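Tenness mill open day, notes before I forget
Posted in: Days Out, Wool & Yarn
September

Back late, feet hurt, writing this fast. The Tenness wool mill does one open day a year and I've missed it twice, so this time I took the early train to Zellstead and walked up from the station. Don't walk up from the station. It's all hill. There is a bus from the far side of the parking lot, which I found out about on the way home.

Doors at 9:30. Line already down to the bridge. Eight dollars, cash only at the gate, card inside. They give you a paper sticker with a tour time on it, mine was 11:10, so over an hour to fill. Went to the shop first. Mistake, see below.

The tour. Starts in the sorting room at the top of the building. Fleeces come in from farms up the Britik valley, mostly, and get pulled apart by hand on big slatted tables. Smells like sheep and wet coats. You're allowed to put your hands in it. Everyone came out with greasy fingers and wiped them on their jeans.

Then scouring, which was not running, just a long row of tanks and a guide shouting over a fan. Then carding. Carding WAS running and it's the best part of the whole place, go slow here. The wool comes off the last roller like fog. The guide said the older machine has been in the same spot so long the floor was built up around it and it would have to come out through the roof.

Spinning floor next. Loud, they hand out foam ear plugs. 737 spindles when both sides are going, only one side was on for us. The stairs between floors are steep and narrow and there's no elevator for visitors, worth knowing if you have a stroller or bad knees. A lady ahead of me turned back at the second landing and they walked her round the outside to meet us at the dye house, which was nice of them.

Dye house — hot, low ceiling, everyone bunched up. They do about 26 shades in a normal year. The madder red was in the vat when we went thru and I'd have bought a sweater's worth on the spot. Not for sale till winter.

Lunch was in the yard. Soup, flatbread, a lamb thing I didn't try. The Kovalchuk bakery had a stall by the gate with plum cake and it was gone before 1. Get the cake first, then tour. I got the last poppyseed roll and it was a bit dry to be fair.

Weaving shed in the afternoon, no sticker needed, you just wander. Two looms on, blankets, the gray with the thin green stripe. You can stand right at the rope and watch a pattern come up. I stayed here longest, maybe forty minutes, there's a bench along the back wall and it's cooler than the rest of the buidling.

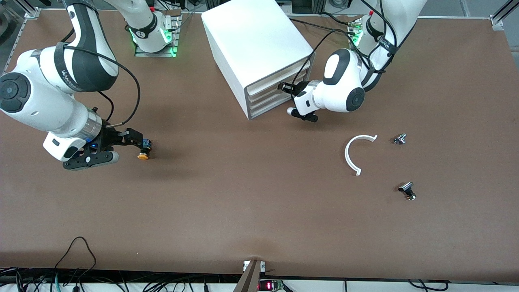

Can you buy yarn at the mill on a regular day?
Only on open day and in the two weeks before the winter holidays. The rest of the year it's mail order or the little store in Zellstead, which keeps a smaller range and closes at 4.

Prices. Seconds bin is the reason to go. Skeins with a knot or a shade slip, three for the price of one, and I couldn't find the fault in half of mine. Full blankets are a lot. Lap blankets less of a lot. I bought yarn at 9:45 and then carried it up and down all those stairs till 3, so buy last, or ask at the desk, they will hold a bag for you.

Bathrooms are past the boiler house, one line for everybody. Last bus down to the station is 4:20 and it was full, people standing. I got the window seat and slept.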